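Home - Galleries - Workshop Diary - Visit - Contact

We use cookies to remember your settings. By staying on this page you agree to this.

White Boards and Black Trim: A Small Gallery from the Flukura Rooms

Last updated: 2018-05-19

Welcome, and thank you for stopping by! Those of you who have been reading the Workshop Diary for a while will know that we moved into the Flukura rooms in March, and that I have hardly stopped talking about them. The big front room gets all the attention from visitors, with its high windows and its long bench, but my own favorite is the back room with the pale tiled floor, and I have wanted to give it a page to itself for quite some time.

It's a plain sort of place, I'll admit. We chose the tiles because they are easy to sweep and because they are kind to the eye when you are looking for a dropped screw (dark screws, at least - the pale ones are another story). I had my heart set on terracotta for a good while, and I still have the sample tile on my desk holding down the mail, but I have come around completely. Everything you set down on that floor looks crisp and fresh, and white things look best of all, as long as they have a bit of dark trim to give them an outline. 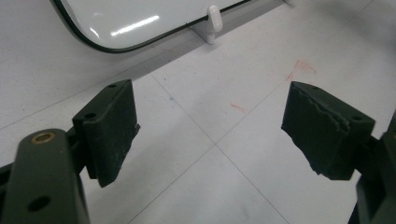

Glossy white, a rounded corner and a thin black edge, with the light running along it in one long streak.

I do love a rounded corner. My old table at Rinska had corners like chisels, and I carried a bruise on one hip for most of the 11 years we were there. When we drew up the list for the new rooms I wrote "nothing sharp below the waist" at the very top and underlined it, and I like to think the whole household of tools and furniture has been gentler for it. A shiny finish is more of a gamble, I know, as it shows up every fingerprint, and a few of you wrote in after the last gallery to tell me so. All I can say is that a soft cloth and warm water have served me well, and that I find wiping things down rather soothing at the end of a long afternoon, with the radio on and the kettle nearly there.

The second picture has the same pale floor in it, and I think it makes a nice companion to the first. I went back and forth over which should come first on the page, changed my mind over two pots of tea, and then left them as they were.

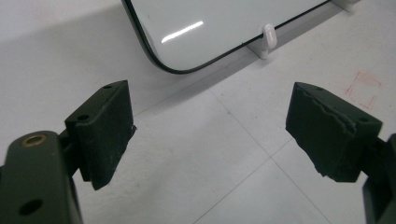

More Galleries

If you have enjoyed this one, the Boonyarit gallery has 27 pictures of shelves, hooks and hanging rails, and the Ukari pages (75 pictures, so do get comfortable) cover the old storeroom from the first coat of paint to the last. I am still sorting the stairwell set and hope to have it up before the summer visitors arrive. Notes about your own back rooms are very welcome through the contact page, and I read every one of them, even if my replies are slow!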